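Ticket: Success rate dropped after new batch, magazine into file organizer
Project: Torodlow
Opened by: Graciela Godoy
Assigned to: Baltasar Ledesma
Status: open
Priority: medium

Graciela Godoy
Policy trained on the full set (3,068 episodes) is worse at the organizer task than the one trained on the first 1,757. Same config, same seed, same eval protocol, 50 rollouts each. It reaches the book fine, closes, and then either loses it on the lift or comes in crooked at the divider. Vokstead support looked at our loss curves and says we need more data. I don't buy it. We added more data and it got worse.

Baltasar Ledesma
Could be the calibration. We recalibrated both grippers in May, between the two batches. Did you check the width readings?

Graciela Godoy
Checked. Closed reads closed and open reads open on both sides, within tolerance. I also replayed a handful of trajectories from each batch and the poses look sane. If it's calibration, it's hiding well.

Baltasar Ledesma
Then operator style? Zúñiga's people did most of the second batch and they were told to go faster.

Graciela Godoy
Maybe, but "operator style" is what we say every time we don't know. I filtered out the fastest quarter of the new episodes and retrained. No real change. Before anyone rewrites the instructions again I'd like somebody to look at the hardware.

Went over to the station at 2 and took a look while they were collecting.
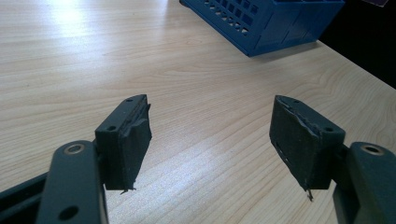
Finger pads, then the station with the magazine task set up.
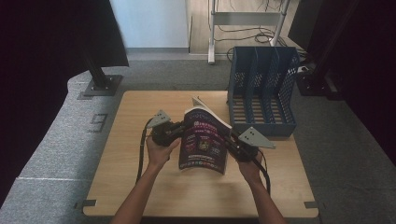
The pad lining needs to be replaced before we record another episode. I have no idea how long it's been going on, and the station log has no entry for pads at all, so I can't tell you which episodes are affected. A person feels the cover start to slip and squeezes harder or changes the angle. The policy gets the same motion as a label with none of the feeling behind it, and then we run it on the arms with fresh pads and wonder why it does odd things.

That's my theory, anyway. I'd give it even odds. Please don't close this on the strength of it.

Baltasar Ledesma
Ordered lining from Ledness, same part as before. Should we pull the second batch from training in the meantime?

Graciela Godoy
No. If you pull it and the number goes up, you've learned that the second batch is bad, and we knew that already. What I want:

1. Reline all the fingers, both grippers, and put the date in the log.
2. Record a small set with the same operators, same book, same organizer.
3. Swap that set in for an equal number of second-batch episodes and retrain.
4. Eval with 50 rollouts, same as before, and have somebody other than me score them.

If step 4 comes out flat, the pads are off the hook and I'll go back to the timestamps — the two gripper streams have never been compared properly, whatever the wiki says.

Baltasar Ledesma
OK. Can the operators keep going on other tasks until the lining gets here?

Graciela Godoy
Not with those fingers. There's a spare set in the cabinet, but check the lining first, please, and attach a close-up to this ticket before they start.

Baltasar Ledesma
Will do. Leaving this open, changing priority to high.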